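## 4. Setting up the entry

Work through this section after the shelf unit has been assembled (Section 3) and before you fit the doors. The Melto entry system suits a hall, mudroom or laundry with a hard, level floor. If the entry is carpeted, use the long feet in bag 8 and skip step 4.

You will need:

- the Melto base unit and its two side rails
- the boot tray
- a spirit level
- a tape measure and pencil
- a damp cloth and a dry cloth
- the 4 mm hex key from bag 2

### 4.1 Choosing the position

1. Open the front door fully and mark where its edge reaches on the floor. Masking tape is easier to remove from grout than pencil.
2. Measure 15 cm back from the mark. The front of the base unit must not come past this line.
3. Check that the unit will not cover a heating vent, a floor drain or a power point. If it does, move it along the wall or use the narrow base (part 3761, sold separately).
4. Wipe the floor under the unit and let it dry completely. The felt pads will not stick to a damp or dusty surface.

**Note:** On tiled floors, try to keep all four feet on full tiles. A foot that sits in a grout line will work loose over time and the unit will rock. Where this can't be avoided, put a spacer disc under the foot.

### 4.2 Levelling

1. Stand the base unit in position and place the level across the top, left to right.
2. Turn the feet on the low side anticlockwise until the bubble is centred.
3. Turn the level front to back and repeat.
4. Go back to the first direction and check again. Adjusting one pair of feet usually shifts the other.
5. Tighten the lock nuts by hand, then a quarter turn with the hex key.

**Caution:** Do not extend any foot past the red line on the thread. If the floor is so far out that the line shows, pack the foot with a spacer disc.

### 4.3 Fixing to the wall

The unit must be fixed to the wall in any home with small children, and we recommend it everywhere else. The bracket supplied is for timber studs. For brick or plasterboard, buy fixings to suit from a hardware store.

1. Hold the bracket against the wall at the height of the top rail and mark both holes.
2. Check for pipes and wiring with a detector.
3. Drill, fit the bracket and hook the unit over it.
4. Pull the top rail firmly towards you. There should be no movement at the bracket.

**Caution:** Never hang the side rails before the bracket is in place. A rail loaded with coats can tip the unit.

### 4.4 Sorting what goes where

Anything worn daily belongs on the floor or the bottom shelf. Shoes for sport or work go on the middle shelf, and out-of-season pairs go at the top or in a cupboard elsewhere.

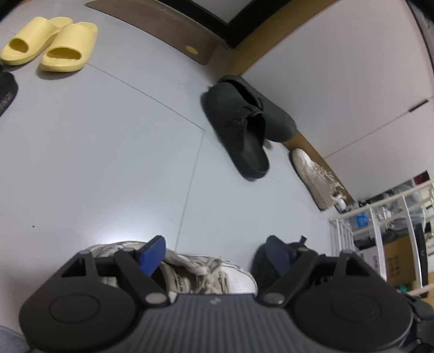
Leave a clear path from the door to the hall, at least as wide as the door itself. In a shared house it helps to give each person one bay of the shelf and one hook, and to label both. Labels are in the back pocket of this guide.

Put wet boots in the tray only. The shelves are finished with a water-based colour that will mark if water stands on it overnight. If you have the Surkero heated tray, read its own leaflet before plugging it in, and do not put rubber or foam soles on it.

### 4.5 Weekly care

1. Lift out the boot tray and rinse it. Do not put it in the dishwasher.
2. Sweep or vacuum under the unit.
3. Wipe the shelves with a damp cloth and dry them straight away.
4. Check the lock nuts for the first month, then whenever the unit has been moved.

Grey scuffs on the base come off with a soft eraser. Do not use bleach, methylated spirits or scouring powder on any painted part.

### 4.6 Missing or damaged parts

Quote the part number and the batch code, printed on the underside of the top rail. The felt pads and lock nuts are replaced free of charge. Shelves and rails are covered if the damage was present when the carton was opened, so keep the packaging until set-up is finished.

Section revised 21 March 2025 by Morena Caputo. Changes to 4.3 checked by Ghislain Li.

Continue to Section 5, Fitting the doors.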